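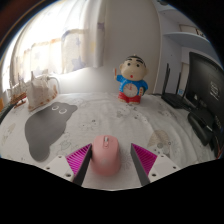 How high should a desk be?

Level with your elbows when you're sitting down with your shoulders relaxed and your feet flat on the floor. Measure from the floor to the underside of your bent elbow, and that's the number you want for the top of the desk, give or take a finger's width.

Most desks are not that height. Most desks are the height somebody picked decades ago for a person who may or may not have existed, and the rest of us have been shrugging our way through the workday ever since. The good news is that you can fix nearly all of it with a tape measure, a screwdriver and an afternoon. The bad news is that you'll have to empty the drawers.

I've set up a desk in every place I've lived, including a landing in Treremley where I had to stand up to let people get to the bathroom. What follows is the order I do things in now, having tried most of the other orders.

What you'll need

A tape measure
A screwdriver that fits the screws on your furniture (not the one that nearly fits)
Masking tape
A few thick books you don't mind not reading
Zip ties or hook-and-loop straps
A damp cloth
A box, for the things you'll find

Step 1: Start with the chair

Everybody starts with the desk. It's bigger and it photographs better. But the chair decides where your elbows are, so do the chair first.

Sit all the way back. If there's a gap behind you, you're not all the way back. Raise or lower the seat until your thighs are more or less level and your feet rest flat without you having to point your toes like a dancer. You should be able to slide a couple of fingers between the front edge of the seat and the back of your knee. If you can't, the seat is too deep, and you'll either need a cushion behind you or a chair made for shorter legs.

I use a Sakton with a mesh back, bought from a closing-down sale at Ververidis. The shop is still closing down, as far as I can tell. The chair has 3 levers. One goes up and down, one tilts, and the other makes a click and has no effect I've been able to detect. If your chair has a mystery lever, leave it wherever it was when the chair felt fine.

Armrests are optional. If they stop you from pulling in close to the desk, lower them or take them off. They're usually held on by two or three bolts underneath. Put the bolts in an envelope, write CHAIR on it, and tape it to the bottom of the seat. You will otherwise find them in four years and throw them away, a week before you need them.

Step 2: Measure your elbow

Stay in the chair. Let your arms hang, then bend your elbows to a right angle. Don't lift your shoulders. Get someone else to measure if you can; doing it yourself means leaning sideways, and a leaning person has very different elbows.

Mine came out at 67 centimeters. My desk at the time, a Jernar with tapered legs and a great deal of charm, was quite a bit taller than that, which explained my neck.

Write the number down on a piece of masking tape and stick it to the wall. You'll want it again.

Step 3: Fix the gap

Now measure your desk from the floor to the top surface and compare. One of three things will be true.

If the desk is too high, the easiest fix is to raise the chair until your elbows line up and then put something under your feet. A footrest is nice. A firm box works, and so does a stack of old phone books if you're the sort of household that still has them. Make it wide enough that you can move your feet. You can also trim the legs of a wooden desk, but do this only if you own the desk, own a saw, and have accepted that you may end up trimming the other legs to match, and then the first ones again.

If the desk is too low, raise it. Furniture risers are cheap and ugly and they work. Put them on all the legs, check that the desk doesn't rock, and check again after you've loaded it up.

If the desk is already right, congratulations. Go have a coffee and meet us at Step 4.

Step 4: Pick the spot

You probably think the spot is already picked. Give it a minute anyway.

Sit where you plan to sit at the time of day you'll mostly be working and look for glare. A window behind you will bounce off the screen. A window right behind the screen will make you squint. A window off to one side is what you're after. If there's no arrangement of the room that gives you this, get a blind and move on with your life.

Then look for outlets. I once set up the perfect desk, in the perfect light, on the one wall in the room with no power. I ran an extension cord across the doorway and spent a winter stepping over it. Don't do that. Cords across doorways are a bad idea even for people with good balance.

Leave enough room behind the chair to get out without a three-point turn. Try it with your own chair before you commit, and mark the desk corners on the floor with masking tape. Live with the tape for a day. It's much easier to move tape than a desk.

Step 5: Set the screen

The top edge of the screen should be at eye level or a touch below it. Sit back, stretch out an arm, and your fingertips should just about brush the glass. If you wear progressive lenses, go lower, or you'll spend the day with your chin in the air like a disappointed butler.

A stand is fine. Books are fine too. I've had a monitor sitting on the same atlas through two moves and it has never complained.

Laptops are a problem here, as the screen is attached to the keyboard and they each want to be somewhere different. Put the laptop up on something, plug in a separate keyboard and mouse, and use it like a desktop. If you mainly work on the sofa, I can't help you, though I do understand.

Step 6: Place the keyboard and mouse

Keyboard straight in front of you, close enough that your elbows stay by your sides. Line it up by the letters, not by the whole board. If you have a number pad on the right, centering the whole thing means you type slightly sideways all day.

Fold down the little feet at the back of the keyboard so it lies flat. They tilt your wrists up, and most wrists prefer not to be.

The mouse goes right beside the keyboard, on the same level. If you have to reach for it, you'll lean, and if you lean you'll do it for years. Use whatever size and shape your hand likes. Color is between you and your conscience. Some people get on fine without a pad, but a shiny or patterned desktop can make the pointer skate or stutter, and a bit of plain cloth underneath will often sort it out.

If your wrist aches anyway, try the mouse in your other hand for a week. The first day is comedy. By the fourth you'll be passable.

Step 7: Deal with the cables

Unplug everything. Yes, everything. Wipe the dust off with the damp cloth while each thing is unplugged, and let it dry before you plug it back in.

Put a scrap of masking tape on each plug and write what it is. Then plug things back in one at a time, and bundle any extra length with a strap. Use straps for anything you might move and zip ties for anything you won't. I zip-tied a phone charger to a desk leg once, in a mood, and it's there to this day.

Whatever's left over goes in the box. You'll have at least one cable that fits nothing you own. Keep it until the next time you do this, then let it go.

Step 8: Put back less than you took off

You emptied the desk to move it, so this is your one chance. Put back what you used this week. Leave the rest in the box for 21 days. If you go looking for something, it earns its place. I put back a stapler and a lamp, and I've been asked to say nothing about the mugs.

The lamp should go on the opposite side from your writing hand, so you aren't working in your own shadow.

A few things that come up

Do I need a standing desk?
You need to stand up now and then. The desk doesn't have to come with you.

My desk wobbles.
Tighten the bolts with the desk upright and on level ground. If it still wobbles, put a shim under the short leg. Folded cardboard lasts a month or so; a slice of cork lasts a lot longer.

Two of us share the desk.
Set it for the shorter person, mark both chair heights with tape on the post, and agree on who owns the good pen.

How long does all this take?
An afternoon, plus however long you spend reading the old letters in the second drawer.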